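Print this page
E-mail this page to a friend

Lurska Cover Sheet, white, hemmed, with corner eyelet

We put off stocking cover sheets for a long time. Most of the ones sent to us look fine folded in the bag and then give up at the corner, where the cord pulls. The Lurska is the first we have been willing to list, and we still have some reservations.

The maker calls it "all-weather". So does every maker. We kept one over a log pile behind the Moynihan store for 18 weeks and the hem held. That was one sheet in one yard - make of it what you like.

The finish is matte and off-white. It will show dirt, and no wipe we tried got pine sap off it completely. If that bothers you, buy a dark one from someone else.

Eyelets: smooth on the lip, with a stepped inner ring. The cord should be no thicker than the hole allows without forcing. Don't hang weight from a single corner, whatever the leaflet says about "extreme loads". We asked Drullitz, the distributor, for the test behind that phrase and are still waiting.

Price: $45 each, or $119 for three
Returns: 12 days, unused, in the bag
Cord: sold separately (we suggest the Drulow, but any soft cord will do)

Not suitable as a ground sheet. Don't use near a stove or grill.

Print this page
E-mail this page to a friend

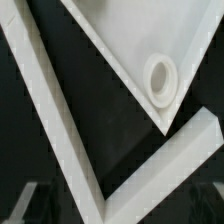 Corner with eyelet and hemmed borders, on black.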